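Studio News | Flash Days | Aftercare | Shop | Contact

Altside Tattoo, Prirkville
June 14, 2026 — by the Altside front desk
15 comments | 200 shares

Healed work day is back!

We started this in February on a bit of a whim, and it has turned into our favorite afternoon at the shop. If we tattooed you and the piece has had time to settle, come by and show it off! We love fresh ink as much as anyone, but a healed tattoo is where you really see what the lines and shading are doing, and it teaches us so much about placement and needle choice — especially on hands, elbows and the inside of the wrist, where skin loves to misbehave.

Doors open at 2 and we'll be around until everyone has had a turn. You don't need to book. Wear something that lets us get at the tattoo easily, and go light on the lotion that morning (shiny skin makes it hard to judge the blacks). If a line has dropped out or a patch of color healed thin, we'll put you down for a touch-up on the spot.

The Zeritz flash sheets will be out on the counter as well, with a whole new page of moths, daggers and old-school roses. Small pieces only, first come, first served. And the Panganiban Street entrance is open again, so you can skip the long walk through the parking lot!

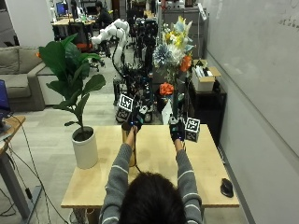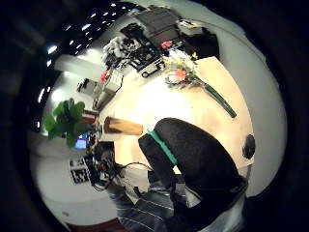
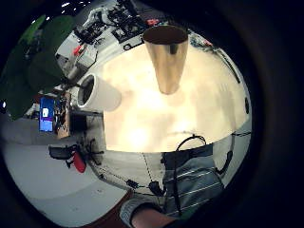
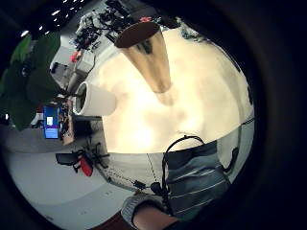
Can I bring in a tattoo that was done at another shop?
Please do, we enjoy seeing everyone's work. The free touch-ups only cover pieces we did ourselves, but we're happy to look at anything and tell you what a rework or cover-up might take.

Share this | Leave a comment | Older news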